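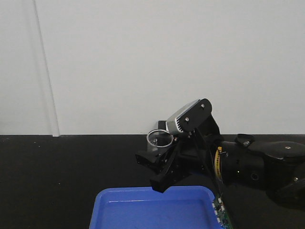 The workspace, with the black tabletop and light wall.

The woman behind the Bedbridge natural dye workshop has been coloring wool with plants for most of her adult life, and she still gets excited about onion skins. "People throw them out!" she says. "I have friends who save them for me in bread bags. I get oranges and rusts from them that I'd put up against anything."

She started with a pot of black walnut hulls in her mother's yard. The smell was awful and the brown was gorgeous, and by the following fall she was knocking on doors to ask for more hulls. Her class has grown since then, and so has the garden that feeds it: weld, madder, coreopsis and a long row of Japanese indigo running down to the Zuller Creek side of the lot.

Madder is the one she could talk about all day. "You wait years for those roots, and then you have to be gentle. I keep the bath at 160 or under and I don't walk away. Let it get too hot and the red goes brown on you - still pretty, just not what you waited for."

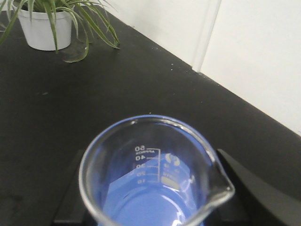

She is a big believer in testing before committing good yarn. Every new plant gets a small sample first, and every sample gets a tag and a page in her notebook. "I have skeins from my first year with no tag, and there's a green in there I would love to make again. I've tried goldenrod, I've tried weld over indigo. No luck so far."

For beginners she suggests 200 grams of wool and 300 grams of fresh marigold heads, simmered for 60 minutes and left in the pot overnight. The wool should be mordanted with alum beforehand. She buys hers from Jayasinghe Fiber Supply, which also carries the undyed Hido yarn her students like.

In March she sows the indigo indoors, 2 seeds to a cell. By late summer the leaves are ready to cut, and that's the class that fills first. "The yarn comes out of the vat green and turns blue in the air while you're holding it. Grown adults shriek. I still do, a little."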